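Hourani Two-Arm Floor Kit

Sweeping takes two hands, and that's what got us so excited about this kit. One arm works the broom, the other keeps the dustpan where it needs to be, and you teach the pair by guiding them through the job yourself. It ships with both arms, two wrist units and the Skemden teaching software.

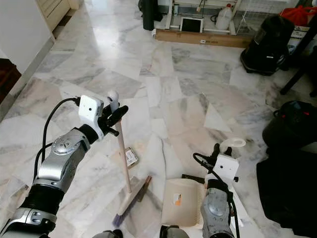
Do I need special brooms or dustpans?
Ordinary long-handled ones are fine, as long as the handle fits between the fingers. Very thick foam grips should come off first.

Each arm has its own controller, so you can practice the pan side alone before adding the broom. We'd start there! Holding a pan at a steady angle is harder than it sounds, and the software lets you replay a run at half speed and fix just the bad stretch. 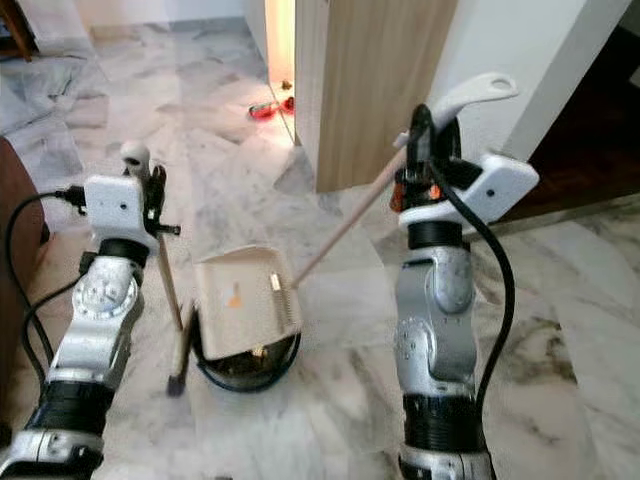 Words and testing: Kazimiera Walczak
Updated 21 September 2022

The starter library holds 400 sweeping runs on hard floors, tile and stone included. Emptying the pan into a bucket is a separate skill, and it's my favorite one to teach -- the tilt has to come late, and both arms have to stay clear of each other.

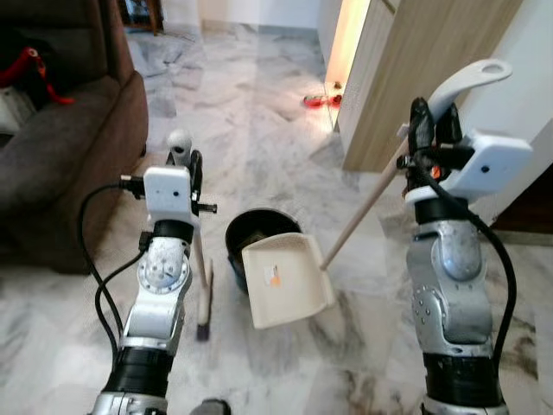 Themba Pretorius wrote in to say that his pair got much better at crumbs once he slowed the last stroke before the pan, and he'd like a preset for it. So would we. Bundetti, who write the motion presets, have it planned for January.

Bigger litter such as small boxes and wood offcuts needs a firmer push and a flatter pan. Pick "bulky" in the menu and record a few runs of your own on top. Finger pads are rated for 3,000 grips, and a spare set is in the box. 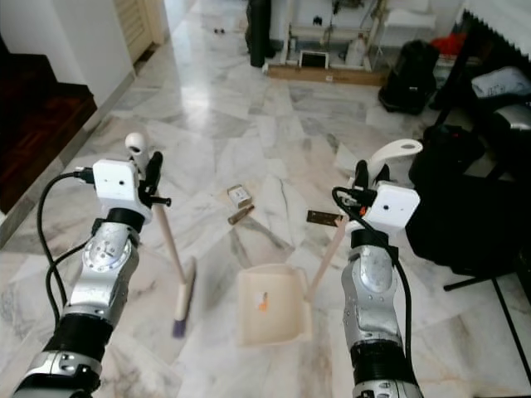 Broom in the left gripper, dustpan in the right.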